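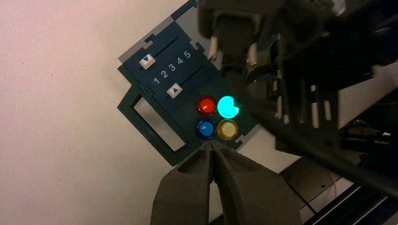

The task board is a tabletop panel of buttons, sliders and switches, put together for practicing small movements of the hand. Boards of this kind belong to a large and friendly family that takes in the busy boards of the nursery and the practice panels of the workshop, and people who grow fond of one sort usually find their way to the others.

Many are built in sections with jigsaw-like seams, so that an owner can start small and add on — a habit that has kept plenty of hobbyists happily occupied through a long winter. The Turier pattern, well liked among collectors, lists 76 different panels.
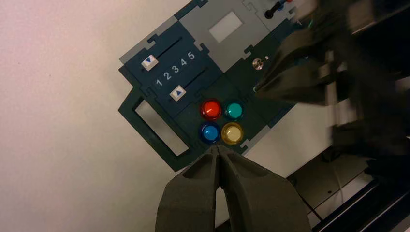
Slider panel numbered 1 to 5, with four push buttons alongside.

Sliders ask for a slow, steady push along a groove, while round push buttons want a short, straight press. Four colors are common in button groups, and red and blue are hardly ever left out. Clubs often set a sequence of 10 steps and let everyone take as long as they please.
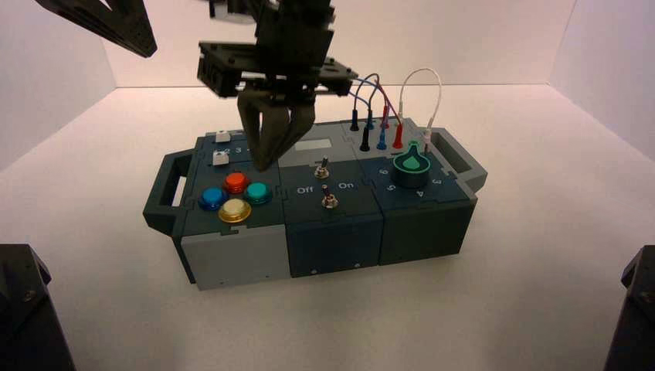
Zurkbridge, February

Longer boards may have a handle at each end, a kindness to anyone who has carried one up a flight of stairs. Toggle switches are a favorite addition, and the Ševčík guide to panel building gives them a whole chapter. The lending collection at Dustport holds nearly 200 boards, old and new.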